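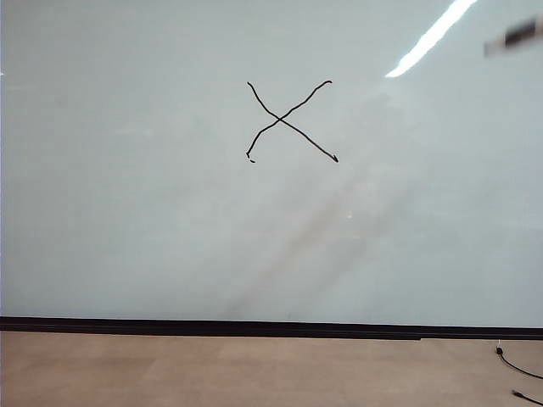 Why does a whiteboard stop wiping clean?

Most of the time it's the surface coating. Dry-erase ink is made to sit on top of a hard, slick finish, and once that finish is scratched or covered in residue, the ink gets into places a felt eraser can't reach.

Mwanaisha Waweru has been asked that question more than any other. She fits out classrooms and small offices for Olthorpe, a furniture and fittings shop, and spends a good part of every August taking down boards that people have given up on. By her count she has handled 2,143 of them.

"Half of what I take down could have stayed up," she says. "It's dirty. It's been cleaned with the wrong thing and then written on for another year."

The wrong thing is usually a household spray, the kind meant for kitchen counters. Some leave a film, and the next person's ink sticks to the film. Then somebody scrubs harder, maybe with the rough side of a sponge, and the scratches start.

A dry-erase marker has pigment, a solvent and a release agent, an oily ingredient that keeps the color from bonding to the board. The solvent dries off in seconds. What stays behind is a thin skin of pigment lying on the release agent, and a light wipe lifts it. Leave the same line up for three weeks and it gets stubborn. The pale gray traces left on a board after erasing are known in the trade as ghosting, and they are pigment that was moved around more than it was picked up.

Waweru's fix for ghosting is old and cheap. She writes over the mark with a fresh black marker and wipes right away while the ink is still wet. The new solvent loosens the old pigment. For a whole board she uses rubbing alcohol on a soft cloth, then plain water, then a dry cloth. She does this on Saturday mornings, when she can leave the windows open.
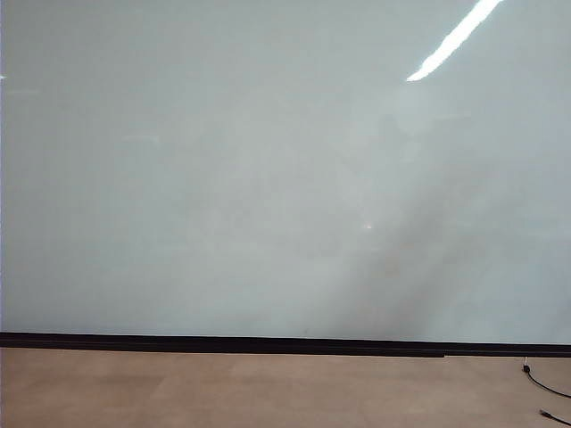 A glossy pale panel shows the light overhead as a bright streak.

Glare is the other complaint, and no cleaner will help with that. The slick finish that lets ink wipe off also reflects whatever is in front of it. Ritu Maurya teaches evening bookkeeping classes in a long room with fluorescent tubes, and for her first term she wrote on the left side only.

"People on the right were leaning over each other to see the numbers," she says. "I thought I had bad handwriting."

She had the board rehung, tipped forward at the top by a small amount, using 12 spacers behind the upper rail. The reflection moved down toward the floor. Switching off the row of tubes nearest the wall did the rest. A matte board would also have worked, but matte finishes tend to hold on to ink, and Maurya erases a lot.

Buyers generally have three surfaces to pick from. Melamine is the cheapest and the first to ghost. Painted steel lasts longer and takes magnets. Porcelain on steel costs the most and puts up with the most scrubbing. Glass is sold as a fourth choice — it cleans easily, though it needs strong magnets and can throw back a lot of light.

Olthorpe's mid-size steel board, the Nirkell, sells for some $200. Waweru puts one in most of the rooms she does. She tells customers to buy new erasers at the same time, as a felt block loaded with old pigment will smear a clean board on the first pass. Felt can be vacuumed or tapped out outdoors. Microfiber cloths go in the wash without fabric softener.

Maurya keeps two cloths on a hook by the door, one for dry wiping and one for water. Her markers are stored flat, and she throws a dry one out the day it starts to skip.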